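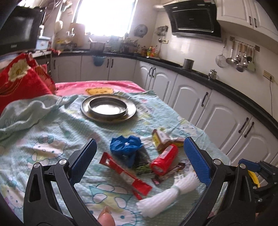

Do you iron the everyday tablecloth?
Home & Kitchen > Laundry Talk

muthoni_l wrote:
Hello all, I have a question that has been going around our house since August and I'd love to hear how other families handle it. My mother ironed every single cloth that went on her table, even the one we ate porridge on, and I grew up thinking that's simply what you did. Now I have my own kitchen and three kids and I'm tired! We keep a cloth on the table all day, for breakfast and homework and everything in between, and by noon it looks as if I never touched it. Do you still iron yours, or have you made your peace with the wrinkles?

kmakori replied:
Welcome, Muthoni! Peace with the wrinkles here, and I sleep very well. I take ours out of the washer while it's still damp, give it two good snaps out on the porch, and lay it straight on the table to dry (bare wood folks, put a towel under it first). The middle comes out nearly flat. The edges do what they like.

chepkoech_r replied:
I'm going to disagree with my friend above, and I say this with love. Ten minutes with a hot iron makes a supper feel like a supper, even when the supper is beans. I do mine at 9 in the evening with the radio on and it's the nicest part of my day. Also please don't dry a damp cloth on a wood table, towel or no towel. I ruined the finish on my aunt's table in Nyaga that way and it cost me 213 dollars to have it redone, and she still brings it up at every wedding.

yen_nong replied:
Somewhere in the middle for me. I iron for guests and leave it alone for us. What helped most was washing the cloth by itself on a short cycle, because when it goes in with the bath towels it comes out in a rope. We like a busy pattern too. Crumbs and creases both hide in it.
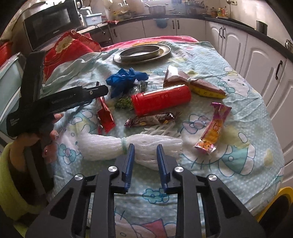 Patterned cloth on the kitchen table

kmakori replied:
Chepkoech, fair point about the finish. Ours is an old painted table from a yard sale for 40 dollars, so I've never worried much. I should have said that.

damian_z replied:
Has anyone tried a wrinkle spray? My sister in Narnside swears by mixing her own, a capful of fabric softener in a bottle of water, but it left spots on my dark blue cloth and I had to wash the whole thing over again.

chepkoech_r replied:
Damián, go easier on the softener, a teaspoon is plenty, and mist from farther back. Or (I'll keep saying it) iron!

muthoni_l replied:
You are all so kind, and I've read every bit of this out loud to my husband, who sides with Kipchumba, naturally. I think I'll try the short cycle first and save the iron for when my mother visits. Yến, do you use cold water or warm?

yen_nong replied:
Warm for ours, but cold the first couple of times if it's new and brightly colored.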